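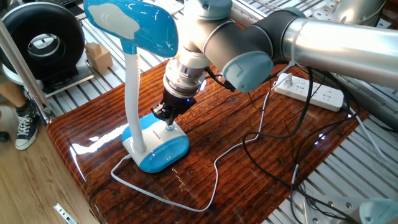
Section 4. Bringing the Arm into the Daily Routine at the Lamp Bench

By now the arm has been mounted, leveled and run through its first checks, and you have probably had a few people wander over to look at it. This section covers what comes next, and it is the one we would most like everybody on the shift to read, including those who will never touch the controls. The Grirkovix cell takes over the switch test on desk lamps, which at Varby has always been done by hand. A tester at the old bench pressed or turned the same little switch 200 times on every sample lamp, wrote down what happened, and reached for the next one. Good work, but hard on the thumbs!

What the arm does is the repeating. What stays with you is choosing the sample, setting it up, listening to it, and deciding whether it passes. Please keep that split in mind as you go through the steps, and if something in them doesn't match how your bench is laid out, tell Irén Csonka, who keeps the master copy of this guide.

4.1 Before the first lamp of the shift

1. Read the handover sheet from the previous shift. If the last run was stopped by hand, find out why before you start another.
2. Look over the tabletop. Power cords and robot cables share the same surface, and they do like to find each other. Lay the lamp cord in one wide loop, well away from the gripper.
3. Make sure the power strip sits where a hand can get to it without passing under the arm.
4. Wake the controller and wait for the ready tone. The blue light on the gripper should be lit.
5. Run the short warm-up motion, called Stretch in the menu. Stand back from the table while it runs.

Note: Stretch takes a moment or two longer on chilly mornings. You don't need to restart it.

4.2 Setting a lamp

1. Put the arm in Park.
2. Place the lamp on the table with the switch side of the base toward the gripper.
3. Bend the neck so that the shade is out of the arm's path. Flexible necks can settle a bit after you let go, so give it a moment and look again.
4. Plug the lamp in and try the switch once yourself. A lamp that fails in your hand goes straight to the repair rack.
5. Choose the lamp family from the list. For a new model, use Teach (see 4.3).
6. Press Approach at slow speed and watch the fingers come down around the switch. They should close on it evenly and leave the base where it is.
7. If the base shifts, press Stop, return to Park and set the lamp again.

CAUTION: Never steady the lamp with your hand while the arm is moving. It is a natural thing to want to do, particularly if you have spent years holding lamps still. Press Stop first, every time.

4.3 Teaching a new switch

Teaching is where experience on the old bench counts most. Aníbal Torres taught the first set of switches here, and the grip settings you will find in the list come from his feel for how firmly each one wants to be handled. Start with the lightest grip and go up one step at a time until the switch works cleanly. Save the result with your initials, so that the next person knows whom to ask.

Small knobs need extra patience. Line up the fingers with the arm stopped, close them at the lowest setting, and only then try a movement.

4.4 During the run

You are free to leave the table once the first 3 cycles have gone well, though please stay within hearing. Several of our testers can pick out a tired switch by its click long before the log shows anything, and we would hate to lose that. If you hear something odd, press Mark on the pendant. The run continues and your mark is kept beside the cycle number.

If the controller shows code 156, the fingers have closed without meeting a switch. Press Stop, go to Park, and repeat 4.2 from step 2.

4.5 What changes in your job

Testers on the lamp bench now rotate between setting, teaching and fault review. Botond Szűcs draws up the rotation and will happily swap people around if asked. The run counts belong to the lamps — they are not used to measure anyone's pace. Training on Teach is open to the whole shift through June, and Ezekiel Bellamy has the sign-up sheet by the packing door.

Hand testing remains in use for repairs and customer returns. Keep the paper forms for those in the gray folder, and file them under the lamp's own number as before.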